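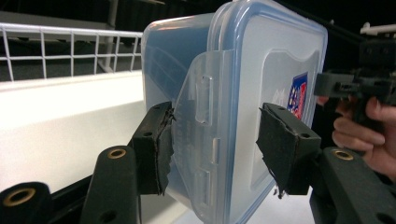
Why does bread go mouldy? I found a green, furry patch on my crust in May and I had to know!

Mould is a tiny living thing, a cousin of mushrooms. It starts as spores - specks so small that they float about in the air of every kitchen.

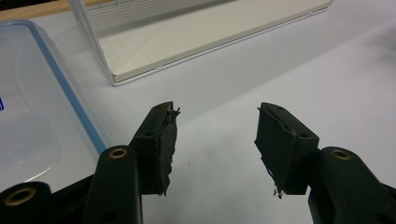 *By Sorcha Leckie | 30 June 2023*

When a spore lands on bread, it grows thin threads and starts to eat. The fuzzy bit comes later, and it makes even more spores.

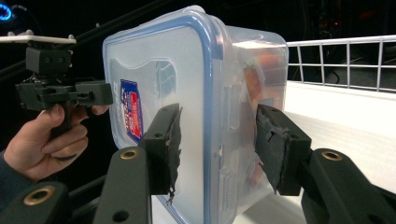 **Can I just cut the mouldy bit off?**

Best not to. The threads can spread deep into soft bread where you can't see them, so bin the lot.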